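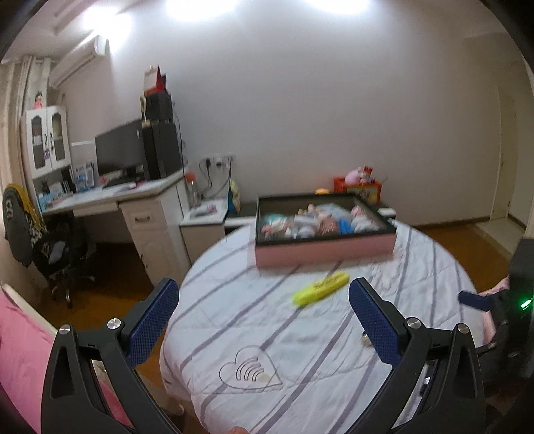

## Week 5 handout: Sorting a bedroom, starting from the bed

Hi everyone, Domenica Trummer again. Last week we did kitchen drawers and I talked way too long about spice jars, so I'm keeping the lecture part short and getting us to the bedroom (finally!). Please bring this sheet with you on 10/9/19, along with your notes from the Kincaid reading if you managed to get through it. I know it's a slog in the middle.

### The bed as a work table

I love a bed for sorting. It's wide, it's soft, nothing rolls off it very fast, and you have to be done by the time you want to sleep! A round one like this is a little different from the rectangles most of us have, because there are no corners to assign. With a rectangle I tell people "papers top left, clothes top right" and they get it right away. On a round bed I go by the clock instead. Twelve is the side farthest from you, six is where you're standing, and your tray goes at twelve.

Spread the quilt flat before you put anything down. Pale quilts are great for this (a black hair clip on a black blanket is a hair clip you'll be sitting on later), and the wide diagonal stripes make handy lanes if you're the kind of person who likes lanes. I am.

### Trays: what I want you to look for

The shallow tray with the pink sides is holding folded cloth, packets and toys all together. I call that a mixed tray, and I don't mean it as an insult. Every bedroom has one. My own has tea lights in it and I couldn't tell you why.

For a mixed tray, work like this:

1. Leave the tray where it is. Take things out one at a time and don't tip it.
2. Cloth goes to three o'clock, flat.
3. Packets go to nine. Check the dates on anything you'd eat or put on your skin.
4. Toys wait until the end, since those are the ones you'll want to stop and look at.
5. Pens, highlighters, keys and clips go straight to the desk, in the drawer unit if there's one.

Number 5 trips people up. A yellow-green highlighter lying out on the bed looks like it belongs to the bed pile, and it gets scooped into the tray along with everything else. Walk it over to the desk. It takes about 30 seconds.

### Low cabinets and other landing spots

Look along the back wall too. A low cabinet with a dark top is a shelf whether you planned it or not, and here it has the orange-red box with the pink plush in it, plus a colorful bag leaning near one end. Mechthild Sutter, who taught this class before me out in Nondholm, used to let her students keep one toy on a surface like that and box the rest. I'm softer than she was. Keep two.

### Hair things

These get their own section because I had so many questions in April! Anything curved with metal trim or little teeth will snag on a quilt, so lift it straight up and don't drag it. Store it by itself, in a cup or a small box. If it goes in with folded cloth you'll be picking threads out of it.
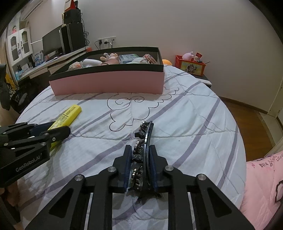 *Fig. 2. Curved black accessory with three silvery clusters, held upright over the quilt.*

For next time: do one mixed tray at home and write down where each thing ended up. Half a page is plenty.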